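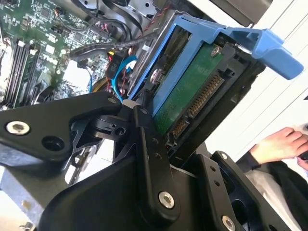 Hard drive in its blue carrier inside an open Dell desktop computer.

Hovby repair centre opens desktop dismantling bench to residents

April 4, 2019

The municipal repair centre in Hovby has opened a second workbench for desktop computers, and residents may now bring in old machines for dismantling on any day the centre is open. The service is free of charge to households. Small businesses registered in the municipality may hand in up to four machines per visit.

The new bench will deal with tower computers that are no longer in use but still hold parts of value. Hard drives, memory modules, power supplies and cables are removed and sorted, and the remaining metal and plastic are sent for recycling. Parts in good order are tested and kept for repairs to other machines of a similar age.

Particular care is given to hard drives. Many office desktops hold the drive in a coloured plastic carrier, which can be released without taking the rest of the computer apart. The power and data cables must be disconnected before the carrier is drawn out, and staff check that neither cable has caught on the chassis or on the connectors of the motherboard. Visitors are asked not to pull out drives themselves before coming to the centre. Broken connectors were the most frequent fault found in machines received during the trial period, and a drive with a damaged connector is difficult to erase in the normal way.

Owners may choose between two forms of treatment for their data. A drive can be overwritten and returned to use, or it can be physically destroyed. In both cases a receipt is issued showing the serial number of the drive and the treatment selected. Drives left without written instructions will be destroyed. The centre does not copy files, and residents who wish to keep photographs or documents should save them elsewhere before handing in the computer.

The extension follows a trial that began in September in the former parcel office at Festen. More than 1000 computers were received there over the winter, the greater part of them desktops from homes and small offices. Storage at Festen proved too limited for the quantity of equipment, and the work has been transferred in full to Hovby. The Festen site will continue to accept batteries, lamps and small kitchen appliances.

Refurbished desktops will be offered to local associations and schools under the Gavora scheme, through which the municipality has distributed used furniture and office equipment for several years. A first group of 100 machines is being prepared. Each will be supplied with a tested drive, a keyboard and a mouse. Monitors are not included at present, although applicants may state on the form that one is required and will be placed on a waiting list.

Applications should be made in writing and must give the number of computers requested, the purpose for which they will be used and the name of a person responsible for collection. Forms are available at the reception desk in Hovby and at the library. Machines that are not collected within four weeks of notice being given will pass to the next applicant.

Equipment for dismantling should be brought to the side entrance, where trolleys are provided. Printers, laptops and television sets cannot be taken at the new bench and should be delivered to the main recycling yard as before. Computers with visible liquid damage or swollen components are accepted, but the fault must be reported on arrival.

Residents of the Lü district who have no means of transport may request collection from the kerbside. Requests are handled together with the collection of bulky waste, and the ordinary charge for that service applies.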